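Suchbegriff eingeben Suchen

Griff in die Kiste: Neues Verfahren bewertet Greifpunkte nach dem erwarteten Folgezustand

28. März 2024 – von Titilayo Fashola
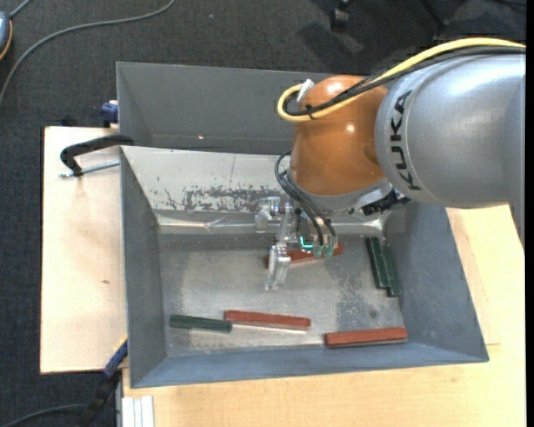 Beim Greifen ungeordneter Teile aus Behältern entscheidet in den meisten Anlagen eine einzige Kennzahl über den nächsten Zugriff: die geschätzte Wahrscheinlichkeit, dass der Greifer das Teil sicher fasst. Eine Arbeitsgruppe am Institut Nelari hat nun ein Verfahren vorgestellt, das diese Kennzahl um eine zweite Größe ergänzt. Bewertet wird zusätzlich, in welcher Lage die im Behälter verbleibenden Teile nach dem Zugriff voraussichtlich liegen. Der Bericht ist als Preprint verfügbar; eine Begutachtung steht noch aus.

Ausgangspunkt der Arbeit ist ein bekanntes Problem. Werden stets die am leichtesten erreichbaren Teile zuerst entnommen, bleiben am Ende eines Durchgangs häufig Teile übrig, die dicht nebeneinander oder nahe an einer Behälterwand liegen. Für einen Backengreifer fehlt dort der Platz, um einen Finger zwischen Teil und Wand zu führen. In der Praxis wird in solchen Fällen gerüttelt, umgefüllt oder von Hand nachgegriffen. Alle diese Maßnahmen kosten Taktzeit und lassen sich schlecht planen.

Das unter dem Namen Prulusine geführte Verfahren berechnet zu jedem Greifkandidaten eine kurze Vorausschau. Ein gelerntes Modell schätzt aus dem Tiefenbild, wie sich benachbarte Teile beim Schließen der Backen und beim Anheben verschieben. Aus der geschätzten Anordnung wird ein Restwert gebildet, der angibt, wie viele kollisionsfreie Greifposen danach noch zur Verfügung stehen. Greifwahrscheinlichkeit und Restwert gehen gewichtet in die Auswahl ein. Das Gewicht hängt vom Füllgrad ab: Bei vollem Behälter dominiert die Greifwahrscheinlichkeit, gegen Ende des Durchgangs der Restwert.

»Die Vorausschau muss physikalisch nicht genau sein. Es genügt, wenn sie die Rangfolge der Kandidaten richtig wiedergibt«, erläutert Babak Hashemi, Erstautor des Berichts. Eine vollständige Kontaktsimulation je Kandidat habe man im Vorfeld geprüft und wegen der Rechenzeit verworfen.

Für die Erprobung verwendete die Gruppe einen Industrieroboter von KUKA mit einem Backengreifer und einen Metallbehälter mit nach außen geneigten Wänden. Als Greifobjekte dienten stabförmige Blöcke in zwei Farben. Die Farbe geht in die Greifplanung nicht ein, sie wird nur bei der Auswertung benutzt, um die Bewegungen einzelner Teile zwischen zwei Aufnahmen leichter zuordnen zu können. Der Behälter wird mit Klemmen gegen Verrutschen gesichert – eine Verschiebung des Behälters während eines Durchgangs würde die Messung der Teilebewegung verfälschen.

Die geneigten Wände wurden nach Angaben der Gruppe bewusst beibehalten. Bei senkrechten Wänden ist die Kollisionsprüfung einfacher, weil die freie Fläche auf jeder Höhe gleich groß bleibt. Bei geneigten Wänden kann ein Finger in geringer Tiefe noch Platz haben und kurz über dem Boden bereits anstoßen. Zudem können Teile auf der Schräge aufliegen und beim Zugriff auf ein Nachbarteil abrutschen. Für das Vorhersagemodell ist dieser zweite Effekt der schwierigere.

Ausgewertet wurden 959 Greifversuche. Nach dem Bericht gelangen mit der kombinierten Auswahl 91 Prozent der Zugriffe im ersten Anlauf. Als gelungen gilt ein Zugriff, wenn das Teil angehoben, über den Behälterrand geführt und ohne Lageverlust im Greifer abgelegt wird. Verglichen wurden drei Varianten: die Auswahl allein nach Greifwahrscheinlichkeit, die Auswahl allein nach Restwert und die gewichtete Kombination. Die reine Restwertauswahl schnitt bei vollem Behälter am schlechtesten ab, da sie zu Zugriffen an ungünstig liegenden Teilen neigt. Der Vorteil der Kombination gegenüber der üblichen Auswahl zeigt sich vor allem bei den letzten Teilen eines Durchgangs.

Die verbliebenen Fehlgriffe ordnet der Bericht drei Ursachen zu. Am häufigsten traten Lücken im Tiefenbild auf, ausgelöst durch Reflexionen an blanken Stellen des Behälterbodens. An zweiter Stelle stehen Berührungen zwischen Finger und Wand, an dritter Teile, die beim Schließen der Backen seitlich wegkippten. Gegen die erste Ursache wurde im Januar eine Maske eingeführt, die unsichere Bildbereiche von der Kandidatensuche ausschließt. Sie verringert die Zahl der Fehlgriffe, schließt aber mitunter auch greifbare Teile aus, sodass eine zweite Aufnahme nötig wird.

Jianguo Cheng, der die Bildverarbeitung verantwortet, sieht darin die wesentliche Einschränkung des jetzigen Stands. Ein matter Boden würde die Quote vermutlich verbessern, sei für Behälter im laufenden Betrieb jedoch keine realistische Annahme. Geprüft werde stattdessen eine zweite Belichtungszeit.

Offen ist auch die Übertragbarkeit auf andere Teilegeometrien. Stabförmige Blöcke haben eine eindeutige Längsachse und nur wenige stabile Lagen. Bei Teilen, die sich ineinander verhaken können, ist die Annahme unabhängiger Verschiebungen nicht mehr haltbar. Leandro Olmedo vom Anlagenbauer Zabala, der an der Arbeit nicht beteiligt war, hält den Ansatz für Quader und Stangenabschnitte für brauchbar. Für Biege- und Stanzteile sei der Nachweis noch zu führen. Außerdem fehle im Bericht eine Angabe zur Taktzeit unter Dauerlast.

Die Auswahlsoftware läuft auf einem handelsüblichen Industrierechner und ist über eine Zwischenschicht an die Robotersteuerung angebunden. Die Vorausschau wird berechnet, während der Arm das zuvor gegriffene Teil ablegt. Nur beim ersten Zugriff eines Durchgangs entsteht dadurch eine Wartezeit.

Die Gruppe will als Nächstes Mischbehälter mit Teilen unterschiedlicher Länge untersuchen. Tae-yang Gil bereitet dazu einen Datensatz mit den Tiefenbildern vor und nach jedem Zugriff vor, der gemeinsam mit den Greifposen veröffentlicht werden soll. Ein Termin wurde nicht genannt. Die Auswertung der Mischversuche erfolgt zusammen mit dem Projektpartner Punier, der auch die Behälter für die nächste Versuchsreihe stellt.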